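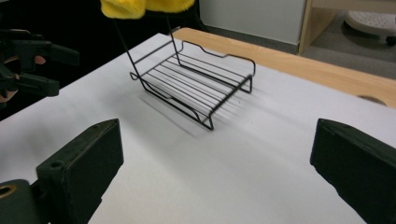

Re: [hovum-guide] Ladeo season 4: numbering of the split finale and the reunion

From: Ming-te Wei
To: hovum-guide list
Sent: Tuesday, 9:42 pm

Kiran Chaudhary wrote:

> Before I lock the season 4 page I need a ruling on the episode count.
> The network's own catch-up service lists 56. Our guide lists 57. The
> difference is the finale, which went to air as one block with the news
> update in the middle, and which whoever did the original entry treated
> as two episodes.
>
> Second question. The reunion special is currently filed as a regular
> episode. It has no challenge, no nomination and no eviction, and it
> breaks the elimination table because the script expects one outcome
> per row. I would like to move it to Specials.
>
> Third, the recap links. Several of them point to the wrong night, and I
> suspect it's the same off-by-one problem.

Taking these in order.

1. Finale

56 is correct and the guide should be changed to match. Our rule has been that a broadcast counts as one episode if it carries a single set of opening titles and a single set of closing credits. I went back through my off-air recording this evening. Titles run once, before the first challenge. After the news update there is a sponsor card and a short "welcome back" from the host, but no titles. Credits run once, after the winner's interview. One episode.

The confusion comes from the overseas version, which was cut into two parts for a shorter slot and does have titles on each. That belongs in the Alternate Versions field. Please don't create a second row for it.

When you merge the rows, keep the lower ID and redirect the higher one. Merging the other way will orphan the cast credits, as happened with season 2.

2. Reunion

Agreed, move it to Specials. It was recorded on a separate day with a different director, and it has its own production code. The elimination table should end at the finale.

One complication: Vishwakarma's withdrawal was first explained on air during the reunion. The current note on her row cites it as a regular episode, so the citation will need to be repointed after the move. The date of the withdrawal itself doesn't change. She left between the second and third nominations, and the outcome code should be W (withdrew), not E (evicted). The total of 13 housemates is unaffected, as her replacement was never listed as an original entrant but is included in that number.

3. Recap links

These are only partly an off-by-one problem. I exported the link table and it has 1310 rows for all seasons. For season 4 there are two separate faults:

a) Everything after the double eviction is shifted by one night. This dates from when the double eviction was briefly entered as two episodes. The rows were merged but the links were not renumbered.

b) The Unel recaps use the publication date, and they were usually posted after midnight. The import script read that as the following night's episode. Subtracting a day fixes most of them. It doesn't fix the weekend ones, which were held over and posted together.

I can run a correction for (a) tonight. For (b) I'd prefer to do it by hand, checking the first paragraph of each recap against the nomination results. I don't want to apply a blanket offset and find out in August that we've broken the ones that were right.

4. Episode summaries

Not something you asked about, but while the page is open: the summary field is limited to 300 characters and five of the season 4 entries are over. They truncate on the mobile view. The pantry argument summary is the worst of these, as it cuts out before saying who was nominated. Please trim to challenge, nominees and result. The argument can go in Notes.

I'll hold off on the link correction until you confirm the merge is done, otherwise the IDs will move underneath it.

Ming-te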